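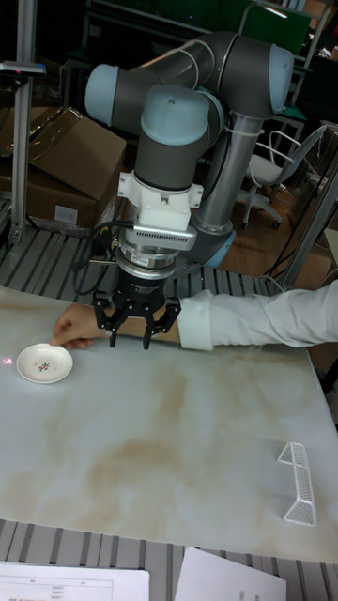 3.2 The table and what goes on it

Figure 3. A white marble-patterned table with a small white saucer on it. A hand in a loose white sleeve is resting its fingertips on the rim.

I should say up front that I got a bit carried away with the tableware. The Brastham study this paper follows used whatever dishes were in the cupboard, and I wanted to be fussier, so we settled on pieces from the Skirnora range and laid every place from the same short list. The saucer gave us the most trouble (and the most fun!). It's small, it sits low, and people can't agree on where it belongs once the cup has been moved away.

We collected 176 place settings over 7 weeks, starting in February, and I went through all of them with the coding sheet from Tsoukalas. That sheet has 4 categories for how a dish gets moved - lifted, slid, turned or nudged - and I kept them as they were, although I grumbled about "nudged" the whole way. A saucer shifted by its rim can be a slide or a nudge depending on how far it goes, so I set the limit at 100 mm. Anything shorter is a nudge. Anything longer is a slide, even if it happened in little hops.

The pale tabletop was my choice too, and I'd think twice about it next time. White dishes on a white marble pattern look lovely, but tracing the rims by eye was slow going and I had to redo a whole batch. The darker Skurnumell top we tried later was much kinder to my eyes, and those settings are treated separately in Section 4.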